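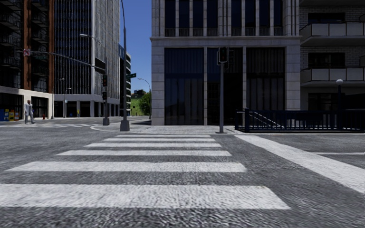

Is the Dellari folding shopping trolley worth buying if you do most of your errands on foot?

It is a good buy for anyone who carries a weekly shop home over mixed pavements, as long as you don't have many stairs to deal with. I have used mine since June and would buy it again, with a couple of complaints set out further down.

I live at the top end of Goltosdale and gave up the car last year. The supermarket is at the bottom of the hill, the greengrocer is halfway up, and between them there are dropped kerbs, a stretch of brick paving and far too many crossings. My old trolley was a cheap tartan one with small hard wheels. It rattled, it tipped over when I let go of it and one of the wheels came off outside the chemist.

The Dellari has a steel frame and a removable bag with a drawstring top and a flap over it. The wheels are large, with rubber tyres. You buy it with the bag fitted and there is nothing to put together apart from the handle, which clicks into place and stays there. Mine is the dark green. There was a grey as well but it was out of stock.

Pulling it

This is where the money has gone. With potatoes, milk and tins in the bottom it still rolls easily, and on brick it makes a low hum instead of a clatter. Kerbs are fine if you turn round and take it up backwards. It will also stand upright on its own when full, even on a slight slope, which the old one never did.

The handle is high enough for me at five foot nine. My neighbour Ilse Van Dijk is a good deal shorter and found it awkward when she borrowed it, as her elbow was bent the whole way. It doesn't adjust. She has since bought the Meijer, which has a telescopic handle, and she is happy with it. I tried hers and thought the bag was too narrow. A cereal box has to go in on its end.

Stairs

Not good. The trolley is heavier than it looks, and the large wheels catch on the lip of each step. I have 3 steps up to my front door and manage those. If I lived on the second floor I would look at the Skasorix, which has the three-wheel clusters made for climbing. Those are noisy on the flat, so it depends which you do more of.

The bag

Thick fabric, and it has kept off ordinary rain. In a proper downpour some water got in where the flap meets the drawstring and I had a soggy loaf. There is a pocket at the back for an umbrella and a small zipped one inside the flap. I keep my keys in the zipped one. I would not put a purse in the back pocket, as you can't see it while you are pulling.

The bag comes off with four press studs and can be sponged down. The label says not to machine wash. I did it once on a cool wash after some yoghurt leaked, and it came out all right, but the base board has to be taken out first or it will warp.

Folding

The frame folds flat and the wheels stay on, so it takes up more room in a cupboard than the shop's photo suggests. Mine hangs on a coat hook in the hall. The catch that holds it shut was stiff for the first few weeks and pinched my thumb twice. A drop of oil sorted it.

Spares

You can order wheels and a new bag separately. I rang to check before buying, having been caught out last time. The woman on the phone knew which wheel I meant without my giving a part number, and said delivery takes 2 working days. I haven't needed one yet. The tyres show a little wear on the outside edges and the frame has a scratch from the bike rack outside the library.

Four stars. I've taken one off for the fixed handle and the gap under the flap.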